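The summer I learned to read slowly

When I moved to Monville, I could already read in English. I read the contracts, the letters from the bank, the instructions on medicine. But I had never finished a whole novel in this language, and I was ashamed of it, because at home in my own language I read two books in a week.

In June I made a decision. I would read one long novel in English, from the first page to the last, and I would not look at the translation. I bought a used copy in a small shop on Droltdale Street. The name of the previous owner, Ziółkowski, was written inside in blue pencil. He had also underlined some words, and I was very glad to see that they were the same words I did not know.

My first method was a bad one. I stopped at each unknown word, opened the dictionary, and wrote the meaning on a card. After one week I had a thick pack of cards and I was on page 29. I could not tell you what happened in the story. I could only tell you what is a "hinge" and what is a "ledger."

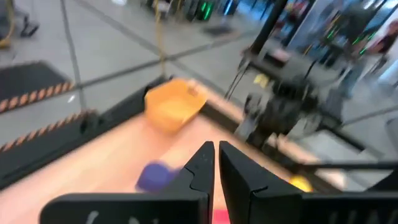 A light wooden tabletop with black along its sides.

My friend Orest Maksymiv, who learned English many years before me, gave me another rule. Read the whole chapter with the dictionary closed. Then go back and look up only five words, the ones which came again and again. I did not believe him. It felt like walking through a house with half of the lamps off. But by the fourth chapter I noticed that I was worried about the older sister in the book, and I had not been worried about anybody in it before.

There is a feeling that I want to describe, and I am not sure I have the right words. When you read in your own language, you do not hear the sentences, you only go through them. In a foreign language you hear everything. A simple sentence such as "She put the kettle on and waited" took me a long time, because I liked how it stopped at the end. I think I would never notice it at home.

I also learned that a word can be known and still be strange. "Quite" was the worst. In one place it made the thing stronger and in another place weaker, and the author seemed to enjoy this. I asked Orest, and he said that after twenty years he simply looks at the face of the person who says it — but a book has no face. 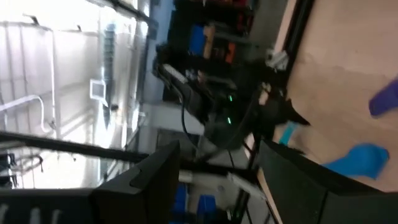
A light beige tabletop

On Sunday mornings I read aloud, with the window closed so that the neighbors would not hear me. My mouth was slower than my eyes, and this helped. The long sentences with three commas began to make sense when I had to breathe inside them.

I finished the book in the last days of summer. The ending was a little disappointing, to say the truth. The brother comes back, everybody forgives him too fast, and the older sister gets only half a page. I was angry for the whole evening, and I wrote to Orest a long message about it, in English, without opening the dictionary.

He answered that he never read this book and now he does not need to.

I have already the next one, a thin one this time, with short chapters. The cards are still in the drawer. I used the back side of some of them for shopping lists.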